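Theda Hollmann
2023-02-11

Moved my desk out of the bedroom this winter. A few posts on what changed, for anyone working from a small apartment.

The old setup was a door on two filing cabinets, 83 inches long, pushed against the radiator. I kept everything on it. Mail, chargers, a box of Jacquet tea, tax papers going back to June.

First thing I did was measure the wall in the front room. The new desk is shorter by a lot. It came from a secondhand place in Stomthorpe and took two of us to get up the stairs.

I got rid of 91 things in one weekend. I kept a list – mostly cables and pens. The list is on the fridge if my sister wants to check it.
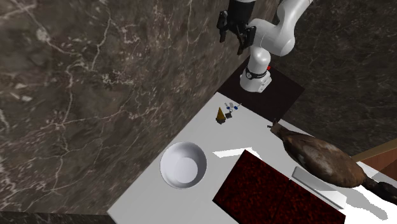
Pale tabletop, dark platform, white arm. Rendered.

Color mattered more than I expected. The old door was dark brown and the room always felt like late afternoon. With a light top I turn the lamp on later in the day.

Lamp is a Tarkholm, seven years old, still on its second bulb. I clamped it to the left side because I write with my right hand and the shadow was bugging me.

Chair is the same one. I looked at a Kerken but sat in it for four minutes and my knees hurt.

Work now stops when I leave the front room. I sleep better – not every night, but most.

Next up is the closet. It still has the filing cabinets in it, and I have no idea what's in the bottom drawer of the gray one.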